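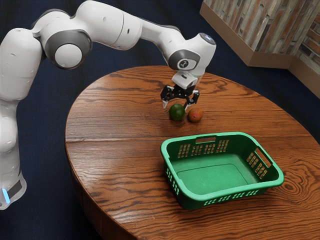
Home | Forums | Members | Guidelines | Search

Limach Residential Association Members' Forum
Household and Kitchen Matters: Fruit left at room temperature in shared dining areas

Posted in August by Forum Desk
Print this page | E-mail this thread

Forum Desk
Members are invited to comment on the draft guidance for the storage of fresh fruit in the shared dining areas at Puruswood and Motaung. The draft proposes that whole fruit may remain on dining tables during the day, and that all fruit be moved to refrigerated storage by 10 p.m. The purpose is to reduce waste and to limit fruit flies during the warm months. Comments should address the text of the draft. Requests concerning individual kitchens should be sent to the building office in the usual manner.

The full text of the draft reads as follows:

1. Whole, uncut fruit may be kept on dining tables in the shared areas.
2. Cut fruit must be covered and refrigerated at once.
3. All fruit must be placed in the shared refrigerator by 10 p.m.
4. Fruit showing mold or leaking juice must be placed in the compost bin by the resident who finds it.
5. Fruit left without a label in the shared refrigerator may be used by any resident.

puruswood_452
I have read the draft and support sections 1, 2 and 4. I do not support section 3 in its present form. Bananas do not keep well in a refrigerator. The peel turns dark and unripe fruit stops ripening as it should. Residents who see dark peels will assume that the fruit has spoiled and will discard it. A rule intended to reduce waste would therefore increase it for this particular fruit.

I would ask that section 3 be limited to fruit that is already ripe, and that bananas be left out of it entirely.

eastlanding
The point about bananas is accepted. The wider difficulty, however, is fruit flies, and bananas are the fruit most often involved. Last summer the second-floor dining area at Puruswood was not pleasant to use for several weeks. Residents on that floor were told to rinse the drains and empty the bins daily. They did so, and the flies remained until the tables were cleared at night.

I would accept a modest loss of bananas in exchange for a dining area that can be used in August.

Motaung Kitchen Users
This account is shared by residents of the ground floor at Motaung and the following has been agreed among us.

We ask that the draft separate fruit into groups. Peaches, plums, pears, avocados and mangoes ripen after picking and are best left out until they soften, then refrigerated. Berries, cherries and grapes do not ripen further and should be refrigerated from the start. Apples will keep on a table for a week or so, but last far longer in the cold. Citrus falls somewhere between the two. A single deadline for all of these is simple to post on a wall, but it will produce hard, mealy peaches.

We also ask that section 5 be withdrawn. It was not discussed at Motaung before it appeared in the draft.

quiet_hours
With respect to the previous post, a list of that length will not be read. The present notice in our kitchen has four lines and residents still ask whether the dishwasher may be run at night. The strength of the draft is that it contains one time and one place. I would keep it.

If an exception is needed, one sentence would be enough: "Fruit that is still hard may stay out." Any resident can apply that test by hand without consulting a chart.

puruswood_452
The sentence proposed by quiet_hours is clear and I would support it, with one reservation. An apple is hard when it is ready to eat. Under that wording apples would remain on the tables permanently.

quiet_hours
I see no harm in that. Apples do not attract flies unless they are bruised.

longtable
I must differ. Apples give off ethylene gas as they ripen, and other fruit stored beside them will soften sooner. This is useful when a resident wishes to ripen an avocado by the weekend, and a nuisance at all other times. A bowl holding apples, bananas and pears together will be ready all at once, and a large part of it will go to the compost bin. If the Association wishes to reduce waste, keeping apples apart from other fruit will do more than any deadline.

The same applies inside the refrigerator. Apples should go in one drawer, and leafy vegetables in the other. At present both drawers at Puruswood hold whatever was put in last.

eastlanding
May I ask whether the shared refrigerator has room for this? The draft assumes that all the fruit on the tables can be placed in it each night. On most evenings the one on our floor is full by seven.

Forum Desk
In reply to eastlanding: the building office has confirmed that the second-floor unit at Puruswood is to be replaced by a larger one. A date has not been set. The Motaung unit will not be replaced this year.

Members have also asked what the Association spends on fruit. The shared fruit order for both buildings came to 2812 for the last budget year. Of this, 627 was recorded as discarded. The figures cover the shared order only and do not include fruit bought by residents for themselves.

longtable
I thank the Forum Desk for the figures. More than one fifth of the order was thrown away. That suggests to me that the order is too large, or arrives too seldom. The supplier, Jundia, delivers once a week to both buildings. By the fifth day the berries are gone or spoiled and only oranges remain. Two smaller deliveries would cost the same in fruit, though perhaps more in delivery charges.

Motaung Kitchen Users
We agree that the delivery schedule should be reviewed. At Motaung the order is left in the entry hall and is sometimes not brought up until evening. Berries that have stood in a warm hall through an afternoon will not last, whatever the refrigerator is set to. We propose that the guidance state who is to bring the order up and by what time.

old_orchard
I have followed this thread and wish to add several practical notes. I managed a produce room for a number of years.

Berries should not be washed before they are stored. They should be washed immediately before eating. Moisture left in the container is the usual cause of mold, and one moldy berry should be removed together with those touching it.

Pears ripen from the inside. Press gently near the stem. If the flesh gives there, the pear is ready. If one waits until the sides are soft, the center will be brown.

Peaches should be set out in a single layer, stem end down. They bruise under their own weight when piled in a deep bowl, and a bruised peach draws flies within a day.

Bananas last longer when hung or when set apart from the rest. Wrapping the stems is often recommended. In my experience it makes very little difference.

Lemons and limes dry out on a table. In a closed bag in the refrigerator they will keep for several weeks.

With regard to flies, a small dish of cider vinegar with a drop of dish soap placed near the bin will catch a good many. It does not replace emptying the bin.

quiet_hours
I am grateful for these notes and will use several of them. I maintain that they do not belong in the guidance. They could be printed on a separate sheet and kept inside the cupboard door for those who are interested.

puruswood_452
A separate sheet would meet my concern as well. I would ask that the point about berries be on it, as the Puruswood order is washed in full on arrival by well-meaning residents every week.

eastlanding
I have no objection to a separate sheet. My position on section 3 has not changed. If hard fruit is to be permitted overnight, it should at least be covered. Mesh covers are inexpensive and can be washed.

longtable
Mesh covers were tried at Puruswood two summers ago. They were taken for use at the outdoor tables and did not come back. I would support them again only if they are kept with the bowls and marked for the floor to which they belong.

Motaung Kitchen Users
We would accept covers. We repeat our request concerning section 5. Residents with dietary needs buy particular fruit at their own expense, and a missing label should not mean that it may be eaten by others. Labels fall off in the cold. A period of one day's notice on the refrigerator door would be fair.

old_orchard
Masking tape and pencil will hold in the cold. Ink on paper labels will not.

Forum Desk
The comments received to this point will be passed on with the draft. The following changes will be put forward for consideration: an exception in section 3 for fruit that is still hard and for bananas, provided that both are covered overnight; one day's notice in section 5; and a separate storage sheet based on the notes above. The delivery schedule will be raised with Jundia by the building office. There is no agreement as to apples, and both views will be recorded.

The thread remains open for further comment.

eastlanding
I would like it recorded that I do not agree to the exception for bananas.

Forum Desk
This has been recorded.

Print this page | E-mail this thread
Back to Household and Kitchen Matters | Next thread | Top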